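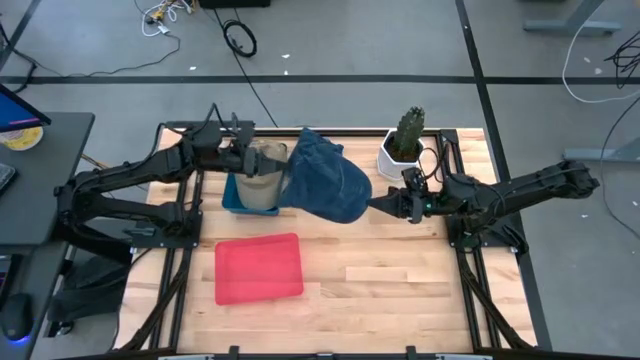

Navy cap and frosted cup, with the blue tray underneath

Hosting a fundraising swap at home

If your daughter or her friends have caught the campaigning bug and want to raise money for girls' schooling, a clothes swap in the front room is a lovely, gentle way to begin. We held ours in June for the Praninano bursary and raised £800, which I still can't quite believe!

Ask everyone to bring 5 things, washed and ironed, and do say so on the invitation (people mean well, but they forget). Clear the hallway first. Coats go upstairs on a bed, shoes go under the stairs, and the kettle goes on before the first knock at the door.

Let the young people do the talking. Two of ours gave a little speech by the fireplace, and they had practised it on the dog for a week. Keep speeches to two minutes and put the cake out afterwards, or you'll lose the room. 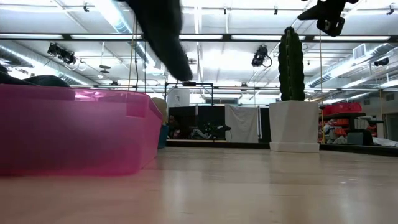 One reader in Kistolgate wrote to say that her group charges a pound on the door and asks for gifts again at the end, and that the second collection always does better, once everybody has heard what the money is for.

I'd add a word about the money itself. Have two people count it together at the kitchen table, write the total down, and pay it in the next morning. Leftover clothes can go to the Selturier charity shop, but ring them first, as they're often full to the rafters.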